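Questions from our kitchen and packing staff about the two-arm stations

Londonley Prepared Meals, Arnley site
Last updated 2023-07-13

Since the first of the enclosed stations went in next to the tray line, we've had a steady trickle of questions in the suggestion box, in the break room and (our favorite) on the back of a shift swap form. We've gathered up the ones that come up most and answered them as fully as we can. If yours is missing, please keep asking. We would much prefer a long list of questions to a quiet room full of worries.

What are the arms going to do, in plain terms?

Small, repetitive handling jobs at the prep table. Picking up a piece of food and putting it in a tray, steadying a board, moving a cup to one side so there's room for the next thing. Those of you who have worked a full shift on side portions know how those little motions add up by the end of the day, and your wrists and shoulders are the main reason we started down this road at all. For now the stations are practicing with toy food and ordinary kitchen things, and none of what they handle goes anywhere near a customer's meal.
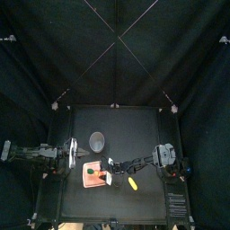
Will anyone lose their job over this?

No. We know that's the question behind most of the other questions, so we'd like to be as clear as we can. The agreement signed in April says that no position at Arnley will be cut on account of the stations, and that covers part-time and seasonal contracts too. There are 40 people on the prep and packing teams today, and the plan for next year has the same number. Some of the tasks inside those jobs will change, and we'll talk each of those changes through with the team it touches before anything moves.

Who looks after a station during the shift?

A station tender, which is a new role open to anyone on prep or packing. The tender sets out the items, starts the run, watches how it goes and writes up whatever went sideways. You don't need any background in computers. Knowing how food behaves when you try to pick it up is worth a great deal more, and that's something our longtime packers have in abundance! Tenders get a higher hourly rate for the hours they spend at a station, and the rate sheet is pinned up beside the time clock.

How long is the training?

Nine hours, split over several paid sessions, all inside your normal schedule. The trainers come from Srivastava, the company that set up the stations for us, and they've been very patient with our questions so far. If you try it and find it isn't for you, just tell your shift lead and you'll go back to your regular spot with no hard feelings and nothing in your file.

Can I reach in if something falls over?

Please don't, even if it looks like the easiest thing in the world and the arms seem to be standing still. An arm that isn't moving may simply be between two steps. Press stop, wait for the tender to tell you it's clear, and then set things right. It feels slow the first few times, we know. We'd still like you to do it every single time, including when the line is busy and somebody is sighing behind you. 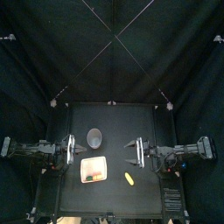
Are the arms faster than we are?

Goodness, no. A practiced packer will fill a tray while a station is still making up its mind about the first piece. We aren't setting any speed target for the stations this year, and your own line rates won't be compared with theirs. If anyone tells you otherwise, bring it to us and we'll straighten it out.

What happens to the notes tenders write?

They go into a shared binder, and Srivastava reads them before each visit. Please write the way you talk. "Keeps nudging the tray when it goes for the small pieces" is exactly the sort of thing they like to hear.

Is this the same system they have at Wisasport?

It comes from the same supplier, but our sister site at Wisasport mostly packs dry goods, and their setup and their rules are their own. If you pick up a shift over there, ask for their safety briefing before you start, even if you're already a tender here.

Where can I send another question?

Drop it in the box by the lockers or hand it to your shift lead, signed or unsigned, whichever you like. New answers are added to this page and printed for the break room board.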